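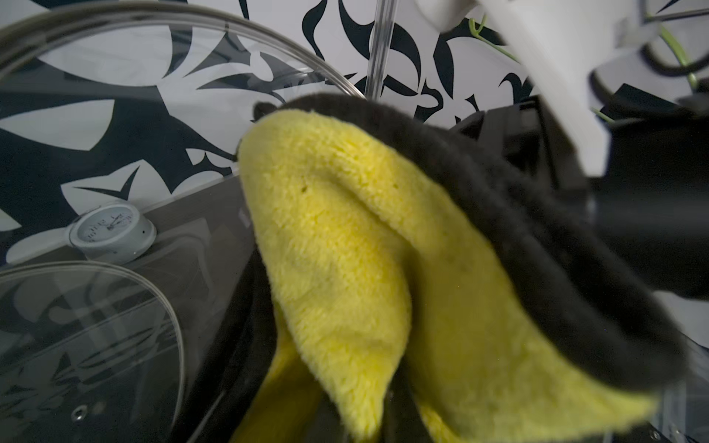 Teaching a machine to wipe up is slower than most people expect. Furgate has spent since September collecting examples of kitchen chores for a learning system, and the person who runs the collection agreed to talk about it over lunch, on condition that the article stuck to the work and left the staff out of it.

The project is called Karkevent. The task list has 18 chores on it, from stacking bowls to folding a tea towel, and cleaning a pan lid is the one the team is busy with at present.

"People ask why we don't just write down the steps," the project lead said. "You can write them down. Hold the lid, put the cloth on it, move the cloth. Then you try it with a cloth that has fallen a bit differently in the grip and your steps are no good. A cloth hasn't got a fixed shape. So we give the system a lot of examples and let it find what they have in common."

Each example is one full attempt at the chore, guided by an operator from start to finish. The arms record their own joint positions, and the cameras record what can be seen. Afterwards the operator marks the attempt as good, poor or spoiled. A spoiled one is left out of training but kept on the disk.

"I was against keeping them at first, they take up a lot of room," the lead said. "A colleague talked me round. We've been back to them more than once to find out when a camera started drifting."

The lid chore has 231 good examples so far. Asked whether that was a lot, the lead shrugged. It is enough to train a first version and see where it goes wrong. The first version tended to let the cloth lose touch with the lid halfway through a stroke, and carry on wiping the air beside it.

"It had the movement. It didn't have the contact. We looked at our own examples and some of the operators were doing very light strokes, so light that on camera you could hardly say if the cloth was touching. The system had learned from us."
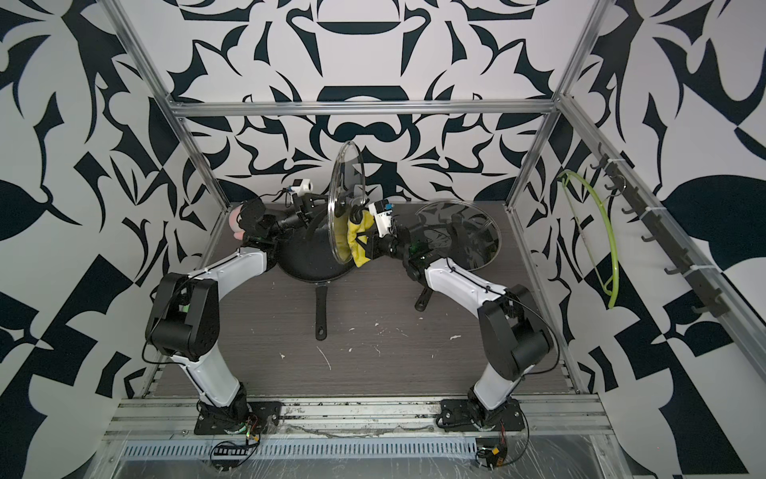

The team's answer was to change the instructions given to operators. The sheet pinned up in the room used to run to two pages and is now half a page. It asks for slow strokes and a clear start and stop. It also says how the two sides should share the job: one gripper keeps the glass lid standing on its edge over the frying pan, and the other holds the yellow cloth pressed against the face of it. Operators are asked not to swap hands partway through, even when that would be easier.

"Easier for a person, I mean," the lead said. "We do want swaps later on. We'll collect them as a separate batch and label them as such. Mixing them in now would muddy things."

Operators work in blocks of 5 attempts and then take a break. The lead said the limit came from looking at the marks. After a longer run the strokes got shorter and the same corner of the glass was missed again and again. Nearly all of the operators had noticed it in themselves before it showed up in the records.

New starters get a morning's practice, none of which is recorded. The hard part for most of them is judging how far the cloth is from the glass. Clear things are awkward for people working through a screen, and they are awkward for the system too.

"Glass is a pain. You see what's behind it, you see what's reflected in it, and the lid itself is mostly a rim. If I were choosing an easy first job I'd have gone for something solid and one colour. But homes have glass lids in them, so we may as well get on with it."

The view from the wrist helps with this, according to the lead, though only up to a point. When the cloth hangs in front of the camera it can hide a good deal of what the operator would like to see. The wider view makes up for some of that. Both are saved with every attempt, and the system is trained on the two together.

The software that lines up the recordings is called Brurketance and was written in-house. It had a bad start. For several weeks the wrist pictures were running slightly behind the arm positions, and the first batches had to be corrected by hand.

"That was a dull month," the lead said. "I'd do the timing checks on the first day if I did it again. Before any collecting at all."

Declercq, which is paying for part of the work, wants to see the trained system try 4 of the chores on objects it has not met before. The lead is fairly relaxed about bowls and less so about lids. A different lid may have a taller knob or a thicker rim, and a different cloth will bunch up in its own way. The team has started buying second-hand pans to widen the range.

Asked what would count as a good result by the end, the lead thought about it for a while. "If it wipes the lid, misses a bit, and goes back for the bit it missed. We've got operators doing that in the examples, quite often – they spot a patch and go back. I'd like to see it pick that up. So far it does its strokes and stops."

Collecting on the lid chore carries on until the team is happy with the contact, and after that the room will be set up for cutlery.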